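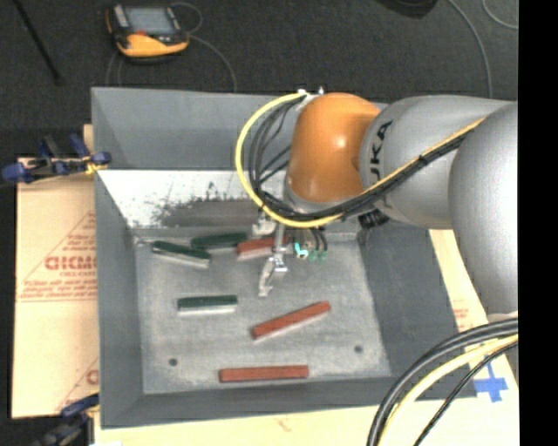
Storing kids' building blocks (and the bins they live in)

Every October, when the weather turns and everybody comes back indoors, I go through the playroom and the workshop shelves and deal with the blocks. We have a lot of them. Some were cut and painted by my father, some came from the Rocha set my sister passed on, and they have all ended up mixed together more than once. These are the habits that have stuck in our house, and I hope one or two of them are useful in yours.

Pick a bin with a wide open top. Lids sound like a good idea, but in my experience a lid gets sat on, then lost, and in the meantime no child under six will lift it to put anything away. Sloping sides are nice too, as you can slide a block up the wall with one hand when your other arm is full of toddler.

Don't fill it up! I used to pack blocks in to the rim and feel very pleased with myself, and then the whole lot would be tipped out on the rug by somebody hunting for one red piece. A single layer on the bottom, with plenty of floor showing, means small hands can find what they want and leave the rest alone. If you have more than that, use a second bin and swap them every few weeks. The swapped-in blocks are greeted like new toys, every single time.

Two colors at once is plenty for little ones. Green and red are what we keep out most, and my neighbor Ratree Petchrat uses the same pair with her grandson for sorting games. Green to one side, red to the other, then muddle them up and start over. He will do this for a whole rainy afternoon (she does tire of it sooner than he does).

About cleaning. Painted blocks don't like a soak, so I wipe them with a cloth wrung out in warm water with a drop of dish soap, dry them right away, and stand them on end on a towel overnight. Pale edges where the paint has rubbed away are fine to leave if the surface underneath is smooth. If it feels rough, go over it lightly with fine sandpaper. Chipping or flaking paint on old blocks is another matter, and if you don't know what the paint is, please keep those away from babies who chew, and don't sand them either.

The bin itself needs a wipe now and then, and this is where I used to waste my time. Scuffs on the floor of a plastic bin are mostly there for good. A paste of baking soda and water on a soft sponge will lift gray rub marks and crayon, but a true worn patch stays a worn patch, and scrubbing it with anything harsh only makes it rougher and quicker to catch dirt. Blair Gourlay lines hers with a piece of felt cut to fit, and it does make for a quieter house.

If your bin has holes in the bottom, put it on a tray or a mat, or you will be finding sand and crumbs underneath it until spring.

Next week I'll get to the puzzle shelf, which needs more courage.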